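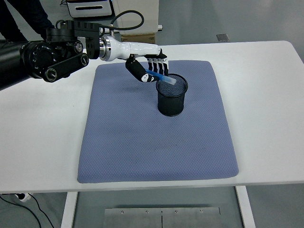
*Tube into the mesh cup, thumb doing the pinching. View from the head cam.*

**Thread: grasp is fine, insertion planner keeps picking dumb approach angles**

**kmorin_ctrl**

Okay so I've been fighting this for most of January and I'd love some other eyes on it. Task is simple on paper: hold the blue tube, get the end over the mouth of the pen holder, let go. I'm running the Lillumeo planner on top of our own hand controller, and the grasp side is honestly great now (never thought I'd type that!). The trouble is the last bit before release. The planner likes to come in with the tube on a shallow diagonal like in the pic, and then it spends forever deciding whether that counts as "over the opening" or "about to hit the rim."

Last batch was 105 attempts, 82 good. Nearly all the bad ones were the tube end catching the rim. Anybody got a cost term they like for this?

— Keegan Morin

**tendon_tyrant**

What are you using for the holder in the collision scene? If it's a solid cylinder the planner will never think the inside is free space. I lost a week to that once.

**kmorin_ctrl**

Nope, it's a hollow mesh with a floor. Checked that first. Padding is 7 mm though, now that I look at it.

**tendon_tyrant**

Well there you go? 7 mm all the way around the rim eats a lot of the opening. Drop it for that one object and only for the last segment.

**alper_a**

I'd disagree a little. Padding is a symptom. Look at how flat that tube is — even with zero padding you're asking a long skinny thing to enter sideways and tip in as it drops. I'd put a hard constraint on the tube axis at the pre-insert pose, something close to vertical, and let the wrist sort itself out. We did this in the Irach stack and rim hits pretty much went away. Planning got slower, I won't lie.

Also what do you trust for the tube pose? Translucent stuff is awful for depth.

**kmorin_ctrl**

Depth gives me garbage on the tube, yeah. Half the points land on the mat behind it. Right now I take the tube pose from finger joint angles at grasp time and assume it doesn't slip.

**alper_a**

"assume it doesn't slip" is doing a lot of work in that sentence lol

**padded_cell**

Jumping in for the mesh cup: fine black wire mesh is nearly as bad as the tube. Our camera saw right through the walls and the fitted rim wandered all over. I ended up fitting an ellipse to the solid band at the top in RGB and ignoring depth for it completely. Worked way better than anything I tried with point clouds.

**tendon_tyrant**

Ok but he said the misses are rim catches, and we're all redesigning his perception. Change ONE thing, run it again. Padding takes thirty seconds to change.

**alper_a**

Sure, and then he gets a few more successes and still doesn't know where the tube is. Keegan, log the tube angle at release for the fails before touching anything. Please.

**kmorin_ctrl**

Alright, did both (sorry, order was logs first). Going back through the fails, the flat approaches are most of them, so point to Alper. But a handful were pretty steep and still clipped, and those look like rim estimate error to me. I'm going to try the axis constraint plus the ellipse trick and leave padding alone for now. Seed 1343 is the ugliest one if anybody wants the bag file, I can put it on the Zoridano share.

**tendon_tyrant**

Send it. I still say padding.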